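Neltside toy sort says it can fix the mixed bin

March 4, 2025

Neltside's family center has a new plan for its play tables, and it comes with a promise we have heard before. Under the Fekivow scheme, building blocks get their own bin and pretend food gets another. The center says 48 families signed up in January. It did not say how many came back.

Red and yellow blocks were still in a heap beside the green bin, with the apples and banana off by a bunched-up white cloth – sorted, if you are generous. 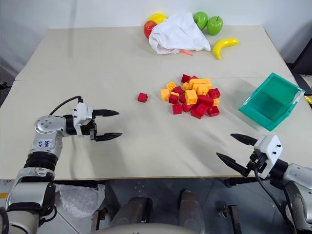
What it costs

Families pay $11 a season. The center has spent $358 on bins so far and has not said who checks them.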